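Home | Essays | Quiet Mind | Contact

December 2021, by Nadine Sabbagh

I gave up chasing calm in May, after 30 mornings of dutiful sitting, and I have felt kinder towards myself ever since.
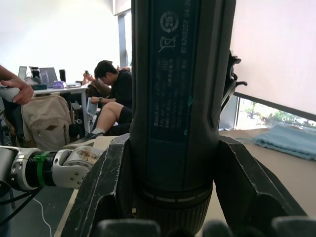

Let the mind wander

My dear friend Senyo Tetteh thinks I quit too soon, bless him, but I do believe a worry wants hearing out before it will settle,
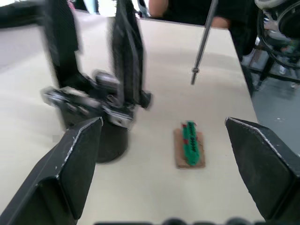
and five minutes of plain fretting over a pot of tea does me more good than any amount of breathing.
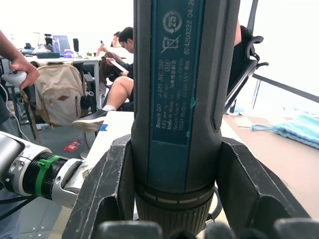
A Bosch GO screwdriver, held upright

So do be gentle, and let yourself fuss a little.
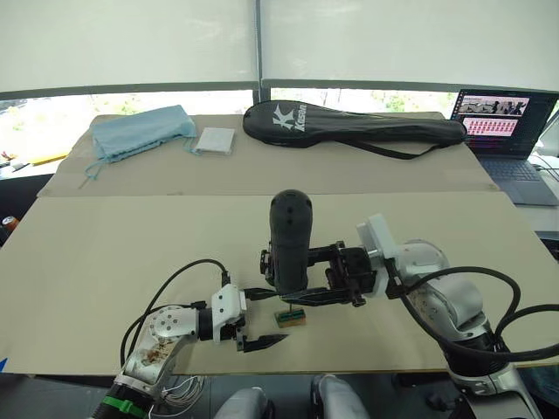 Two robot arms at the table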